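Suturing Pad Work Package: Interim Progress Report
Period covered: September to December
Prepared for the Primen program office

1. Status

The work package is on schedule. The pad specification is frozen at revision 12, the knot scoring sheet has been in use since October, and the practice sessions on the surgical robot at the Clideo lab are past the midpoint. Spending on consumables is slightly under plan. Spending on bench time is over plan, and the difference is explained in section 4.

2. Pad supply

All pads in this period came from the Bermúdez batch. Fifty were delivered in September and a further 70 in November. The second delivery was softer at the surface than the first, and in early sessions the thread pulled through the bite more often when the knot was tightened at a steep angle. Both deliveries stay within the agreed hardness range, so no pads were returned. Pads from the two deliveries are now logged separately, and no trainee changes delivery partway through a series.

3. Closures

Trainees place interrupted stitches across precut incisions and trim the tails short. Several incisions are closed on the same pad before it is discarded. This makes better use of the material, but later stitches are placed next to finished ones, and loose thread has to be kept clear of the knots already tied. We consider this closer to the conditions the course is meant to prepare for. 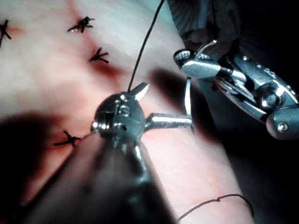
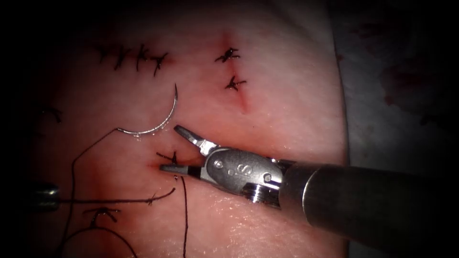
Stitches and black thread on the pink pad, as in the view before this line and the one after it.
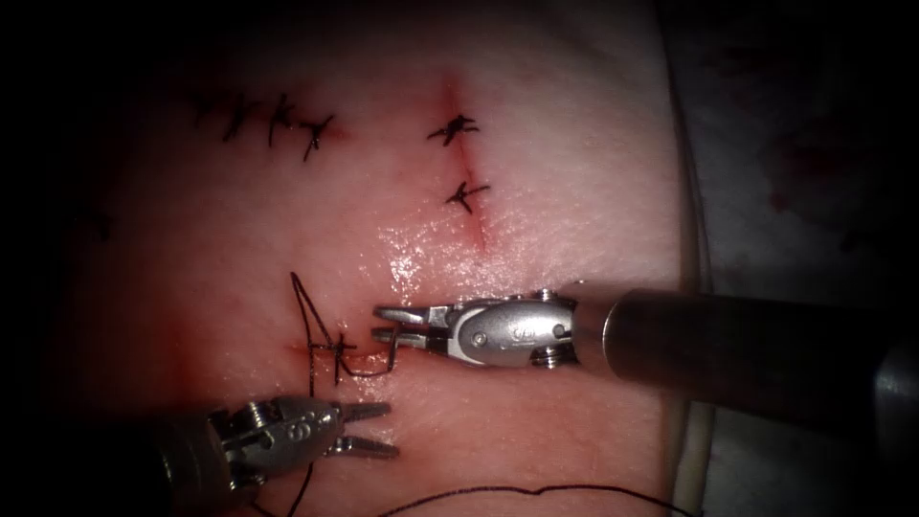

Gavin MacBrayne asked, on reading the draft of this section, whether spacing between stitches should count for as much as knot security. His view is that a secure knot in the wrong place still leaves a gap in the closure, and that the present sheet lets a trainee pass with uneven spacing as long as every knot holds. He would like the two scores reported separately to the end of the program, with no combined mark.

We have accepted the second point. Spacing and security are now entered in separate columns on the Jeka sheet, and the combined mark has been dropped from the monthly summary. The weighting question is left open until the second group has finished. Changing it now would break the comparison with the first group.

4. Deviations from plan

Bench time ran over by roughly a fifth. Most of the excess came from thread handling – trainees stopped to clear a slack length before starting the next throw, and the original session plan made no allowance for it. Sessions have been lengthened and one Saturday slot has been added. Thread is now cut shorter at the start of each closure. The shorter length leaves enough for a full knot, but a dropped tail is harder to recover.

The scoring log holds 2205 entries. A small number from the first week have no delivery code and are left out of the comparison between pads. They are kept in the log with a note.

5. Next period

Complete the second group on the November pads.
Repeat the pull test on stored pads from both deliveries.
Agree the weighting of spacing and security with the program office.
Submit a revised bench time budget with the next claim.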